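Projects > Lumenta Home Assistance > Progress reports

Search reports Enter keyword Go

Lumenta Home Assistance: progress report to the Hadholm Fund
Prepared by Syahrul Ginting, project lead
October 30, 2021

This period had our best results so far and also our first real safety stop, and I want to give most of the space to the second one. We learned a great deal from it and I'm excited about where it has taken the design.

What happened

We were running the tidy-up task in the Vonton living room. The robot reaches down to the floor with both arms, picks up a small item and carries it to a drop point. On run 22 of a planned 50, the right arm kept moving down after the hand had already touched the carpet. The wrist force limit should have stopped it and didn't. The operator hit the stop button, the arms held where they were, and no one was near the robot. The damage came to one bent finger link and a cracked wrist cover, both replaced from spares.

We ended the session there and put the robot under a hold until we understood the cause.

What we found

The wrist sensor was fine. Its readings were correct the whole way down. The trouble was a connector on the right wrist cable, which had worked loose over weeks of twisting and dropped out for almost 3 seconds. When the signal vanished, our software held on to the last good value, and the last good value said the hand was in free air. So the arm carried on as if nothing was there!

That second part is our mistake, and it had been in the code since April. A missing signal has to count as a fault. We had written it that way for the shoulder and elbow and missed it at the wrist.

What we changed

Any gap in the wrist signal now stops both arms. Inton made us a locking connector and a longer cable loop, and we fitted them on both sides so the arms match. We also slowed the last part of the downward reach. It adds time to each pickup, but the motion looks much calmer and our operators love it.

We pulled the connector on purpose at different points in the reach, first with the arms raised and then close to the floor. The arms stopped every time. After that I lifted the hold and we went back to floor work.

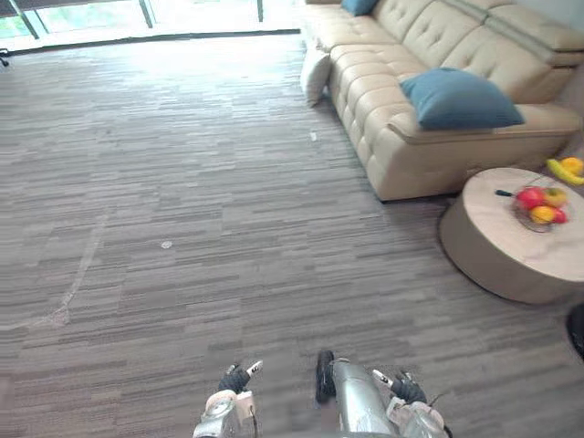 Both arms low over the carpet tiles at the living room site, hands empty.

Still open

The left hand sometimes closes late on flat items such as paper. We don't think it is related, but we are logging it separately to be sure. The outside safety review is booked and we will send you the notes as soon as we have them.

Budget and schedule

The stop cost us two weeks. Parts came out of the repair line, and we are not asking for more money. The remaining 28 runs move into the next period, with the same operators and the same task list.

Thank you for the quick call after the incident. Your question about what the arm does when it hears nothing at all went straight onto our test sheet.

Syahrul Ginting

Related reports
Wrist cable inspection checklist
Lumenta operator training: stop button practice
Vonton site setup notes
Hadholm Fund reporting guide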